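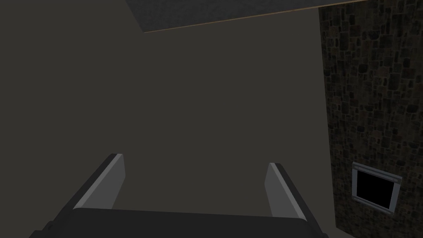

About Starnon

Starnon tests private label food for independent grocers. We buy it, store it, open it, cook it, taste it, and write down what we find. Then we compare that with what the supplier said in the sales meeting. The two don't always match, and that gap pays our rent.

We started out in Nostent, in two rooms over a closed bakery, because one of our founders had spent years as a buyer for a small chain and was tired of being told that every new line of pasta sauce was "what shoppers are asking for." Which shoppers? Asked how? Usually the answer was a slide with an arrow going up. We still collect those slides. We have yet to see one with the arrow going down.

What we do

Most of our work is side-by-side testing. A store thinking about a new house brand of canned tomatoes, cereal, coffee or frozen vegetables sends us the spec sheet and the price. We buy the samples ourselves, off the shelf if the product is already sold somewhere, since the case a supplier ships to a tester has a way of being a very good case. If we can't buy it, we say so on the first page of the report.

Each product goes to a tasting panel of 44 people who live near Nostent and do the shopping for their households. They don't see the package or the price in the first round. In the second round they see both, and it's interesting how many opinions move. We report the two rounds separately and we don't average them, even when a client would like us to.

We also check the plain things: net weight, drained weight, whether the resealable bag reseals, whether the date code can be read by a person in ordinary store lighting. Date codes cause more complaints at the service desk than flavor does, at least in the stores we work with.

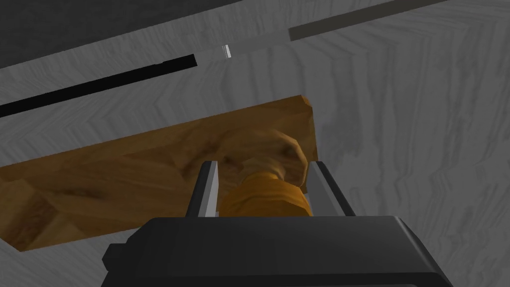 Rendering: gripper with its fingers open around an object.

What we don't do

We don't forecast trends. People ask us every October what next year's big flavor is going to be, and we don't know. We doubt the people who publish those lists know either, but they are free to go back and check their old ones.

We don't give out awards, seals or stickers. A supplier once offered to pay for a "Starnon Approved" badge on its soup. We had rated that soup seventh out of 7.

We don't take money from manufacturers. This has cost us some business, and we mention it here because a client should know where a tester's money comes from before reading a word of the report. Ours comes from the 60 stores that subscribe, plus a small number of one-time jobs for grocers who don't.

The Badawi report

Badawi is the name of our regular report on staples. It covers flour, rice, oil, beans, sugar, salt and eggs - 7 categories, the same ones each time, so that a store can see whether a product has slipped since the last issue. They do slip. A recipe gets "improved," the oil changes, the rice has more broken grains in it, and the label stays the same except for a new leaf in the corner.

Subscribers get the full report with panel scores and our notes. A shorter version is available to anyone who writes and asks.

Clevix

Some of you will know us through Clevix, the shelf planning software we tried for two years and used to recommend. We don't anymore. It did a nice job of drawing shelves, but its sales predictions were no better than those of a good department manager, and the manager was already on the payroll. Stores that use it and like it should keep using it. We have no financial tie to Clevix and never did.

Mistakes

We make them. In one Badawi issue we printed the wrong package size for a store brand olive oil, which made its unit price look far better than it was. Corrections go at the front of the next issue, with the old figure next to the new one. If you think we've got something wrong, send us the receipt or the label and we'll look at it again.

Working with us

Subscriptions run for a year and don't renew by themselves. Ask for a sample report first and read it with a pencil in your hand. If a claim in it has no test behind it, we'd like to hear which one.

Page last updated 4/5/23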